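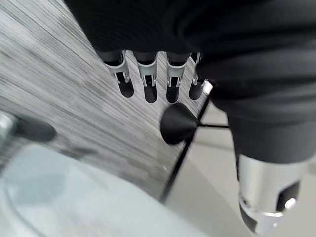
The hand let go when it shouldn't have

Quick one tonight, I have to be back in by 7 and I haven't eaten. But I said I'd write these up while they were still fresh and the last two I left so long I forgot half of it.

So. We had a fault in June on the folding job. Not a big one. Nothing on fire. But it's the kind I don't like, where the hand does something no one told it to do, and the screen says everything is fine.

Background for anyone new: I do setup and babysitting on the cloth handling rig at Dirkero. Two arms, a four-finger-and-thumb hand on each, small camera at each wrist. The controller is a Kullent. The job is pick up a garment, shake it out, fold it, put it on the pile. Sounds easy. Cloth is horrible.

What happened

Run 29 of the afternoon. Right hand goes down for a sleeve, closes, lifts. Halfway up the thumb opens. Just the thumb. The four fingers stay curled like they're still holding something and the sleeve slides out and drops. Arm carries on with the move, does the whole fold in thin air, very neat, goes back to start and reports a good cycle.

I laughed. Then it did it again on run 31 and I stopped laughing and hit pause.

The thing that bugs me is the good cycle part. A drop I can live with, we drop stuff all day. A drop that gets logged as a sucess means every number from that afternoon is junk. We had 3,303 cycles in the set by then and I had no idea how far back it went.

What I thought it was

First guess, fingertips. The rubber gets shiny and they lose grip on anything slick. Wiped them all down with alcohol, ran again, same thing. And anyway slipping looks different, the cloth creeps. Here the thumb was plainly letting go.

Second guess, the fabric. Sweatshirt stuff is thick and it bunches up in front of the thumb when you press down into it, and I figured the motor was hitting its current limit and backing off to save itself.
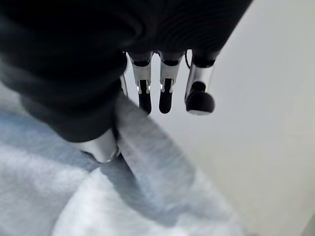

So I slowed the approach way down and had it press in with less force. Did that for 40 cycles. Got five thumb drops. Before the change it was about the same rate, so, no. Wasted an hour and a half there. Also learned that if you go too gentle it won't pinch the cloth at all, it just strokes it.

What it was

Cable. Of course it's a cable. It's always a cable.

I called Aleksi Koivisto, who built most of the hand side of this, and he asked me one thing: does it happen with the wrist rolled past 63 degrees? I went back through the log and yes. Every single one. He didn't even sound pleased about it.

The thumb line runs through the wrist with a bit of slack. Somebody (me) had zip tied it a little too snug when the sleeve cover got changed. Roll the wrist far enough and it tugs on the connector, connection blips, thumb driver resets. And when that driver resets it comes up in its default, open, no torque. Takes less than a second. Then it's back on the network, happy, no error, because nothing was watching for a restart.

And the success check only looked at the four fingers. They were curled to the right angle, so, holding something, good job. No one ever put the thumb in there. I checked the old Vahidi setup we copied it from and it's missing there too, so this has been sitting there for ages.

Safety bit, please read if you run one of these

The drop is not the scary part. A sleeve on the floor, who cares. What got me is that a joint could power cycle in the middle of a move and the arm kept going. If I'd had my hand in there fixing a collar, which I have done, don't tell anyone, the arm thinks it knows what that hand is doing and it doesnt.

And it can go the other way too. A default of open is kind. A default of closed would not be.

What we changed

1. Cut the zip tie. New one further up the forearm, with enough slack to roll the wrist all the way both directions by hand before power on. I do this every morning now.

2. Any driver restart during a run is a hard stop. Both arms. You have to walk over and clear it.

3. Thumb position and thumb current both go in the grip check. If either one is off, it's a fail, even if the fold looks nice.

4. Hands out of the cell unless it's paused and the light is amber. Yes, me too. Even for a tangle or a cuff folded under itself.

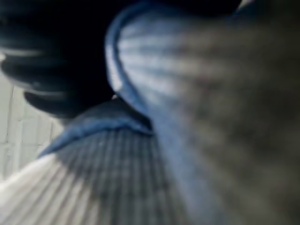 5. The afternoon's data is pulled until somebody goes through the video. I said I'd do it. Regretting that.

Still open

Don't know why the left hand never did it. Same cable, same routing, I probably just tied that one looser by luck. I want to swap the connectors for the locking kind but Stundness is out of them and the other place wants a minimum order.

Also the restart stop has tripped twice since then on startup, before any motion at all. Could be a timing thing in my check. Looking at it tomorrow after coffee.

Ok. Food.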